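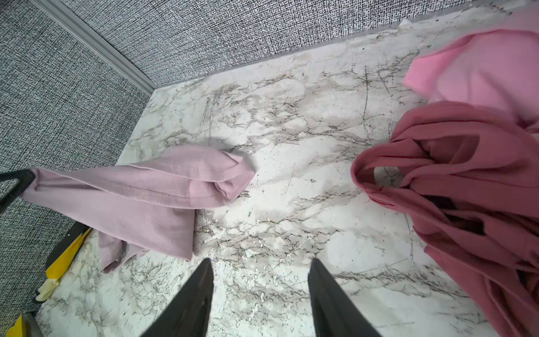
Çetinkaya

I've been writing up the house rules for two-arm cloth work at our Damstead bench, and they read so much better with the work beside them! The full set runs to 377 lines and lives in the Roltley handbook. These are the parts I get asked for most, the ones I'd want on the wall of any shop that handles soft goods with robot arms.

Rule one is about approach. Come in with the fingers open and slow down for the last 45 millimeters. Cloth moves when you brush it, and a fast arrival changes the pile you planned for. I love watching a good slow approach — it looks almost polite.
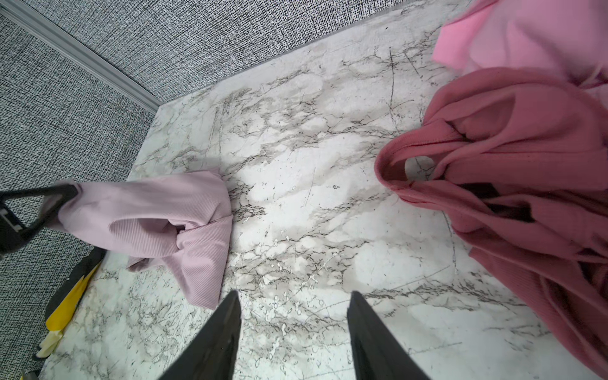

Nirken wrote in to say that the approach rule is fine but the holding rule matters more: if one arm has the fabric, the other should keep out of its path until the hold is confirmed, and the log should say which arm had it first. Agreed on both counts, and the log line is now part of the standard.

Overlapping garments get a rule of their own. Decide which piece you want before the fingers close, and write that down too. If two pieces come up together, the run is marked as a double pick, even when the second one drops off by itself. People argue with me about this every time and I still think it's right.
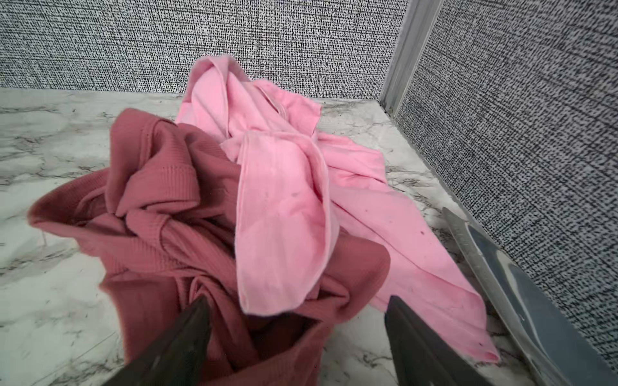
Rose knit and pink cloth, overlapping on the marble pattern.

We allow three tries at a pick. After that the operator stops the arms, notes the reason and starts a new run. Speed settings stay put during a run, and so do the lights.
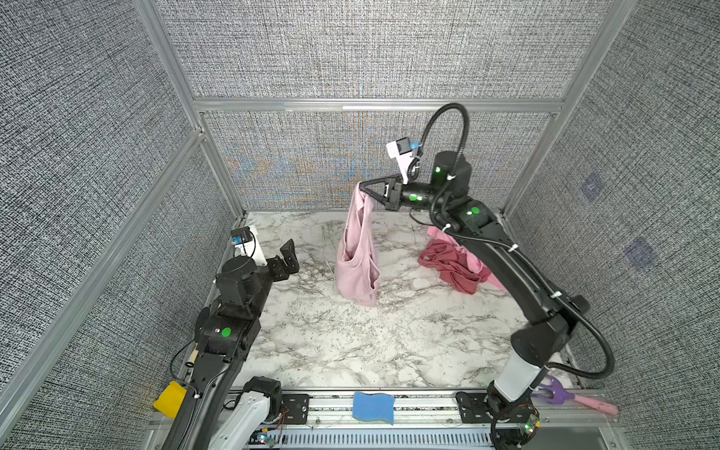 Text and captions: Çetinkaya, Damstead

Cables are my favorite subject, so bear with me. Each one gets tied along the links with enough slack for the full reach, and we check the ties every eight hours of running time. Give the loops a good look with the arm raised as well as parked. The next update will cover lifting a single garment by its edge, plus the new wording on who may clear a stop.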